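Kavine Hall, ground floor: the big room

Gallery page, updated 28 December 2025
Text by Josée Turcotte

Kavine Hall is the shared building at the Gosselin end of the Nosteo site. Most people know the big room on the ground floor, where you can eat, sit with a laptop or wait for a meeting upstairs. It is open to everyone with a pass, and to visitors who have signed in at the front desk.

The other galleries cover the entrance, the stairs and the first-floor offices. The big room was left off when the site was first put together and people have been asking for it, mostly those who want to book it and have never been inside.

The room

It is a large room with a pale ceiling, and the lights are set into the ceiling at all sorts of spacings. Some are big and some are very small. They work on two switches by the main door. The left switch does the larger lights and the right one does the rest. For an evening talk the right switch alone is usually enough, though people reading from paper notes tend to ask for both.

The walls are cream with areas of brown wood. The largest piece is the wall panel with the patterned grille along part of it. Please don't fix anything to the wood, and that includes sticky hooks and the putty that is sold as leaving no mark. There is a notice rail in the corridor for posters – ask at the desk for clips.

The wooden counter can be used for serving. It has two double sockets underneath. An urn and a kettle on the same pair will trip the circuit, so use one pair each.

Tables and chairs

The round tables are light enough for two people to move. Lift them, as the feet catch on the floor when they are dragged. The red chairs are moulded in one piece and wipe clean easily. They do show scratches, and the older ones have plenty.

The full set is 54 chairs. If you need more than that, the Laltau room next door has folding ones which can be borrowed for the day. They need to go back on their trolley afterwards, facing the same way, or the trolley won't go through the door.
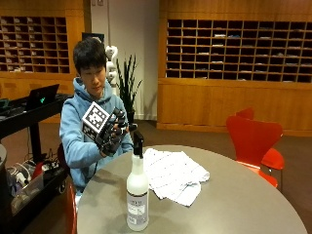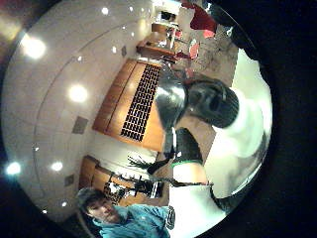 Both taken in the big room. First, one of the round tables with the spray bottle and a white cloth on it, and red chairs to the side. Second, the wall panel, the counter and the ceiling lights.

Wiping down

Whoever uses a table wipes it. The bottles and clean cloths are kept on the shelf inside the cleaning cupboard, to the left of the corridor door. Used cloths go in the bin with the lid, which is emptied into the wash at the end of each day.

Move cups and papers off first. Spray the cloth and wipe from the middle of the table outwards, going over the rim at the end. A second pass with a dry cloth stops the streaks that show up under the lights. Chairs only need doing if something has been spilt, but have a look at the seats before you leave.

Don't use the surface spray on the wood panels or the counter. A damp cloth is fine for those. The grilles are dusted with a soft brush during the February clean, when the room is shut for 11 days, and they don't need anything in between.

If a bottle is nearly empty, leave it on the lower shelf and take a full one. Please don't top one bottle up from another. We had two different products mixed that way last winter and the cupboard had to be aired for an afternoon.

Booking

Small groups can use a table without booking. For the whole room, or for anything with food served from the counter, send a request to Dwight Ross at the front desk (extension 629) with the date, the hours and the number of people. He will reply with a yes or a no, normally by the next working day. Requests for the lunch period are mostly turned down.

You can have the key to the cleaning cupboard at the same time as the room key. Both come back to the desk, in the envelope, with the time written on the front. If the desk has closed, use the letter slot in the office door.

Changes since the last update

The table plan on the wall has been replaced and now shows the normal layout. Put the tables back to match it when you finish. The old plan still had the long tables on it, which went to Laltau some time ago.

The clock over the corridor door is running slow again and has been reported.

Lost property from the big room is held at the desk for a month. At present there is a grey scarf, a lunch box with a blue lid, one child's glove and a phone charger.

Other galleries: Entrance and front desk – Stairs and landing – First-floor offices – Laltau room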